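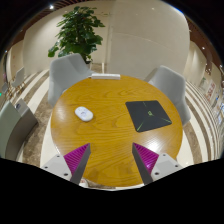

A white mouse and a black mouse mat on a round wooden table.

A mouse mat (also mouse pad) is a flat sheet placed under a computer mouse to give it an even surface to move over. Mats are sold in many sizes, from small squares to long desk mats that also go under the keyboard.

History
Early mice turned a ball or a pair of wheels inside the casing, and these could slip on a smooth desk. A mat gave better grip and kept some dust out of the workings. Optical mice, which follow the surface with a light and a sensor, have no ball and can be used on many desks without a mat. Glass and highly polished tops still cause trouble for some models.

Materials
The most common type has a cloth top bonded to a rubber base, usually 2 mm thick or more. Hard mats are made of plastic, glass or metal. The Sorbridge works made cork mats in runs of 1,000, later cut to 700, and sold them under the name Otico.

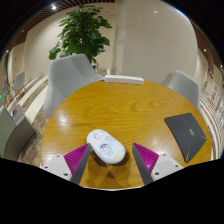

Géza Mészáros wrote that a mat is "a matter of comfort first and tracking second", and that most office users would do as well on a bare desk. Kanokwan Pongsiri disagreed, pointing to the wear on desk varnish where a mouse is used every day.

Care
Cloth mats can be washed by hand in lukewarm water with a little soap and left flat to dry. Hard mats are wiped with a damp cloth.

See also
Computer mouse
Desk mat
Wrist rest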